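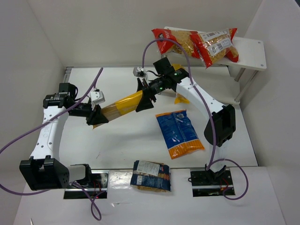 Issue 31, page 8

Safety notice: two-arm handling cell

Lamatell has suspended unattended operation of its two-arm cell at the Plamis site following a fault in December. During a shared lift of a long spaghetti package, one gripper opened two seconds before the other. The package fell and split. There were no injuries.

Brouwer traced the fault to a delayed release signal. Staff must remain at the stop button during all shared lifts – including tests – until the corrected software is approved.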